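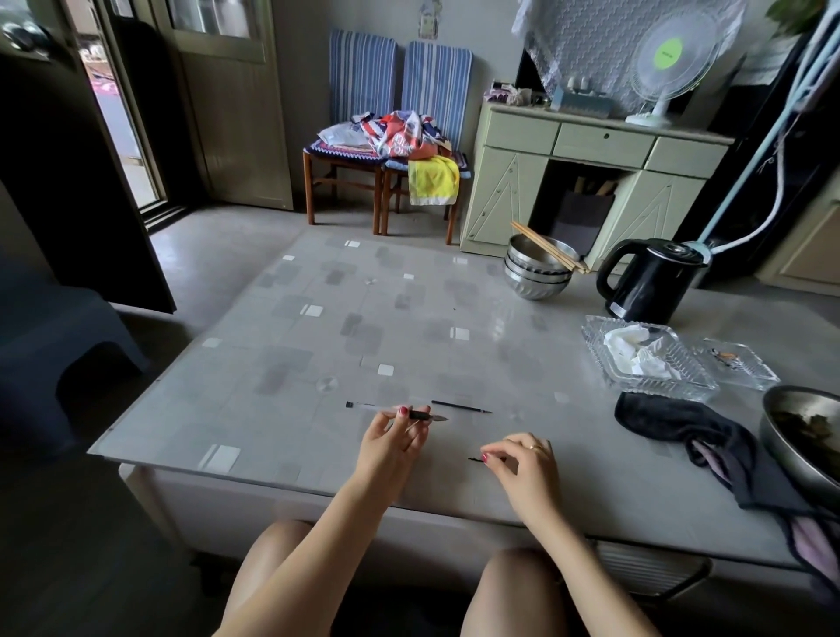

Vandstead Pen Mending - progress report to the Cilby Fund, covering the period to February

Hello again, and thank you for the reminder, which I did need. I've kept to the headings on your form as best I can, but they ran into each other a bit in the second half, so please bear with me.

What we've been doing

Mending pens, mostly! As you know, the grant was for collecting dead and half-dead pens from schools and offices, taking them apart at home and getting as many as possible writing again, then handing them out to anyone who could use them. When I last wrote I was still fretting about whether people would bother to save their pens for us. They did. The boxes came back fuller than I had room for, and since the start of the project 1257 pens have come in through the door. Of those, 994 have gone out again in working order. The rest are either waiting for refills or have been stripped down for parts, and a few are beyond anybody's help.

The work itself is slow and small and I've grown very fond of it. You unscrew the grip, slide the refill out, lay it to one side and see what's what. The tiny parts are the trouble. A spring or a little end plug weighs next to nothing and will go straight under the furniture if you breathe at it, and on my floor, being bare concrete, they bounce. I've learned to keep hold of the small bits in one hand until the barrel is ready for them.

Clear barrels are my favourites by a mile. You can see straight away whether the refill is sitting properly, and you don't have to take the thing apart twice. Solid ones are guesswork, and I've asked the offices to send us see-through pens if they've got the choice (they haven't always got the choice).

The table

You asked in your last letter whether we had found a proper workspace. Not yet, and I'm less bothered than I was. I still work at the low table at home, with the glass over the cloth. It wipes clean, ink doesn't soak in, and a thin black refill shows up nicely against pale grey. The one drawback is that it's also where we eat, so pens have to share with the kettle and the bowls and chopsticks, and whatever greens are on the go that day. I do a session before the meal and another after, and everything gets cleared into tins in between. Tissues are always within reach. You would not believe how many tissues a leaky gel pen gets through.

Sitting low for a long stretch is hard on the knees, I'll admit. I've started stopping after an hour and walking round the yard, and the mending is better for it.

Money

We have spent most of the first payment. The biggest item was refills - I ordered 500 of the standard black ones from Jacquet, which worked out much cheaper than buying them in small packets as I'd been doing. They've been good, apart from one bag that was a shade too long and had to be trimmed. After that it was collection boxes, postage and bus fares, in that order. I have all the receipts in an envelope and will send copies with the next form. Nothing has gone on tools, as fingers do nearly everything, plus one old pair of tweezers.

What hasn't gone so well

The Zustberg boxes. We put out 4 of them in the autumn and what came back was largely felt tips, which we can't do anything with, and a surprising amount of chewing gum. I've rewritten the label in bigger letters and moved two of the boxes nearer the front desks. It's a little early to say, but the last lot was cleaner.

I had also promised you a mending afternoon where people could come and learn. It has been put back twice, once for weather and once because I had the date wrong on the notice, which was entirely my own fault. It's now fixed for a Thursday after school hours and the hall in Cilby has been booked and paid for. I'll bring a tray for each person this time, having seen what happens to springs without one.

What's next

More of the same, really. I want to clear the backlog waiting for blue refills before I take in any new boxes, and I'd like to try multi-colour pens again now I've had more practice (my first attempts were a disaster and I ended up with parts left over). If the second payment comes through on time I'd put it towards blue refills and a decent lamp, as the evenings have been too dark for the fiddly bits.

One question from me - does the lamp count as equipment or running costs? The form has a box for each and I couldn't tell which you'd want. I've left both blank for now and will fill in whichever you say.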